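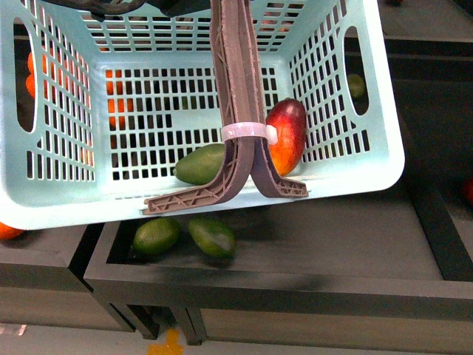
Why Do Things Have Holes in Them?

Look around your home and you will find a lot of things that are full of holes. Colanders have them. So do laundry baskets, salt shakers, fly screens and some shoes. Somebody decided where each hole should go and how big it should be. A hole can let something through, keep something back, or make an object lighter.

Letting water out

Put cooked pasta in a colander and the water runs away through the holes. The pasta stays behind. Water can change its shape to fit through a small gap, but a piece of pasta keeps its shape, and its shape is too big.

A tool that sorts things by size is called a sieve or a strainer. The size of the hole matters a lot. Pour rice into a colander with big holes and the rice will go down the sink along with the water. Cooks who want to rinse rice use a strainer made of fine wire mesh.

Letting air in

Air moves through holes even more easily than water does. Damp clothes dry when the water in them turns into a gas called water vapor and drifts off into the air. If the clothes are shut in a box with solid sides, the vapor has nowhere to go. The air in the box fills up with it, and drying slows down. After a day or two the clothes may start to smell musty, which is a sign that tiny living things such as mold and bacteria are growing on them.

A container with gaps in its sides lets the damp air leave and drier air come in. Fruit crates often have gaps for the same reason.
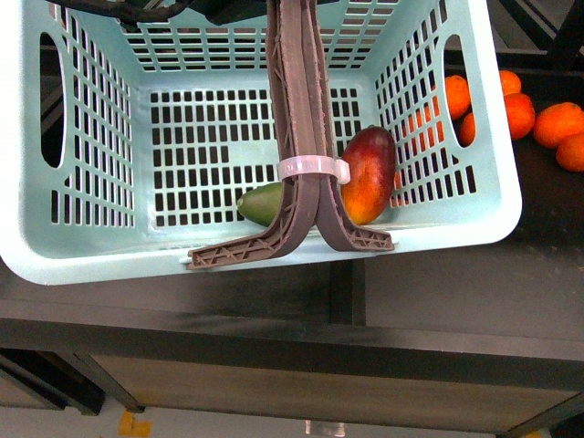 HOLES AND WEIGHT

A hole weighs nothing. Every time a designer takes away a bit of plastic, the object gets lighter and needs less material to make.

Try a sum. Imagine a plastic basket that would weigh 2000 grams if its sides and floor were solid. Now imagine that the holes take away 357 grams of plastic. What is left weighs 1643 grams. A factory that made 80 of these baskets would save 28,560 grams of plastic, or more than 28 kilograms.

Why doesn't it fall apart?

The plastic between the holes forms a grid. When you put something heavy inside, each strip of the grid passes part of the load to the strips next to it, and they pass it on to the sides and the rim. The rim is often thicker than the rest, and it helps the basket keep its shape when you lift it.

Corners need care. When an object bends, the strain collects at sharp inside corners, and a crack can start there. Rounded corners spread the strain out. Airplane windows have rounded corners for this reason, and so do many handle holes.

Holes for hands

A handle can be a hole too. An oval slot gives your fingers room to sit side by side. If there is one at each end, you can carry the load level with both hands.

TRY IT YOURSELF

You will need two clean yogurt cups, two paper towels, some water and an adult to help.

1. Ask the adult to make holes all over one cup. Leave the other cup as it is.
2. Wet both paper towels and squeeze them out.
3. Put one in each cup and lay a saucer on top of each.
4. Stand the cups next to each other on a rack and leave them overnight.
5. Feel both towels in the morning. Which one is drier?

Words to know

Grid: a pattern of strips that cross each other.
Mesh: a material made of crossed wires or threads with small gaps between them.
Water vapor: water in the form of a gas.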